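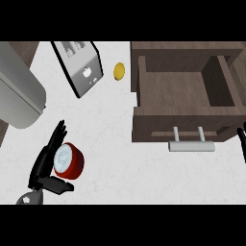

Pre-run check, simulated kitchen task – Raltholm planner on Gridarholm

Scope: dual-arm policy, overhead view, drawer open at check time. Tick or comment on every line.

1. Scene load
[x] Countertop, cabinet and toaster present.
[x] Drawer open, interior empty.
Comment: yellow disc on the counter right of the toaster. Keep it in the obstacle map.

2. Overhead view
[x] Black bands at top and bottom masked before inference.
[ ] Crop matches training config.
Comment: config still lists 313 rows. Vasiliu loader expects 188. Fix before the batch.

3. Gripper and container
[x] Fingers alongside the red container, left side.
[ ] Contact flag agrees with the view.
Comment: do not infer a grasp from the overhead view alone – read the contact state from the log.

4. Second arm
[ ] Collision margin to cabinet corner, 40 mm minimum.
Comment: fingertips only just in view at far right. Query the planner for the full arm pose.

5. Logging
[x] Seed 1109 written to header.
[ ] Drawer joint value recorded at each replan.
Comment: field is missing in the Pletevby export. Reopened in September.

Result: hold. Items 2 to 5 have open lines.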